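The Dish Cell
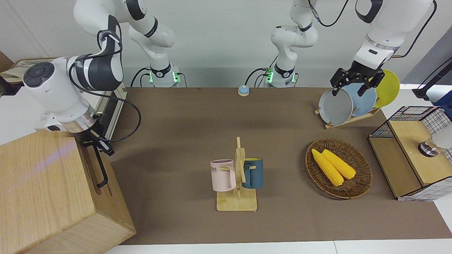 The fault had shown up 6 times in the log before Agnese Strazds drove out to Stolthorpe to look at it. Each entry read the same: left arm, gripper, close timeout, 350 milliseconds. The arm took hold of a plate, the fingers met the rim, and the controller went on waiting for a signal that came late or didn't come.

She read the work order again at the bench. Cell 243, two arms, kitchen set. Last service in August, by someone who had signed with an initial. Under "parts replaced" he had written "none needed."

She put the cell in manual and ran the left gripper through its stroke with the speed turned down. Open, close, open, close. The motor current was flat until the last few millimeters and then climbed. She wrote down the position and ran it again. Same position.

"Lepik said it was the plates," said the night operator from the door. "He said they were too smooth."

"Does it do it without a plate?"

"I never tried it without a plate."

She locked out the power, hung her tag on the switch and waited for the drive to discharge. Then she took the cover off the gripper. The cable to the finger sensor had been tied down one clip too far forward. With the fingers open it had slack. With the fingers nearly closed it pulled tight over the edge of the housing, and the jacket there had worn through to the shield.

Biltum had shipped 377 of these grippers with the clip drawn in the wrong place in the manual. The correction had gone out on a loose sheet. She had one in her bag, folded in four, and she taped it inside the cabinet door over the old page.

The new cable took twenty minutes. She moved the clip back, left a loop she could pass a finger through, and torqued the cover screws in a cross pattern. With the power restored she homed the arm, zeroed the fingers and ran the stroke for almost an hour while she filled in the Grurari form. The current stayed flat to the end of travel.

Under "cause" she wrote: cable routing. Under "parts replaced" she wrote: one sensor cable, left gripper.

"So it wasn't the plates," the operator said.

"No. Put it back in auto when I've signed."

She signed, took her tag off the switch and went to check the clip on the right arm.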